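4.2 Grasping under striped and moving sunlight
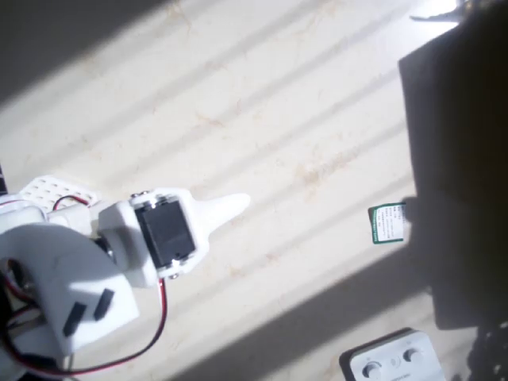

The policies described in Section 3 were trained on demonstrations recorded under ceiling lights with the window covered. In this section we measure how much of their performance is kept when direct sun reaches the work surface, and whether a small amount of extra data recovers what is lost.

Setup. All trials used the low-cost arm from Section 3.1, with the same gripper and the same control software. The target was a flat card laid on a hard, pale floor. We chose a thin object on purpose: it gives the depth estimate very little to work with, so the policy has to rely on colour and edges, and these are the cues most affected by hard shadows. The card was returned to one of four marked start positions before each trial, at an angle drawn from a fixed list. Figure 4 shows the workspace with bands of light and shadow falling across the floor.

Data. The base training set (Wurkthorpe) holds 1816 demonstrations, none of them with direct sun. The sunlit set (Skultercombe) holds 606 demonstrations recorded over several mornings in July, when the light crossed the floor at a low angle. Both sets were collected by the same operators using the same leader arm. We removed episodes in which the operator stopped partway, but kept those in which a first grasp failed and a second one worked.

Conditions. Three policies were compared. The first was trained on Wurkthorpe only. The second used the same demonstrations with random brightness and contrast changes applied to every image. The third was trained on Wurkthorpe and then fine-tuned on Skultercombe. Each policy was run for 180 trials, split evenly between diffuse light and striped sun. A trial counted as a success if the card was lifted clear of the floor and held until the end of the episode.

Results. Under diffuse light the three policies could not be told apart. Under striped sun the base policy failed far more often, and its failures were of one kind – the gripper closed on the line between a lit band and a dark one, well short of the card. Random brightness changes helped only slightly. This is in line with the form of the change, which alters the whole image at once and adds no new edges. The fine-tuned policy recovered most of the loss, and its remaining errors were mainly late closures in which the finger pushed the card along the floor.

Position mattered as well. When the card lay across a shadow boundary, all three policies did worse than when it lay fully in light or fully in shade. We labelled these trials by hand from the first image of each episode, and the labels were fixed before the outcomes were looked at.

Limits. The stripes moved during each session, so no two trials had exactly the same lighting, and we did not try to reproduce the pattern with a lamp. The floor was also the same throughout. A darker or more matte surface would lower the contrast between bands and may change the ranking of the first two policies. Section 4.3 repeats the comparison with the Deschamps encoder in place of the default one, leaving all other settings unchanged.

Figure 4. Robot arm and workspace under striped sunlight. The card lies to the right of the gripper finger, at the edge of a deep shadow.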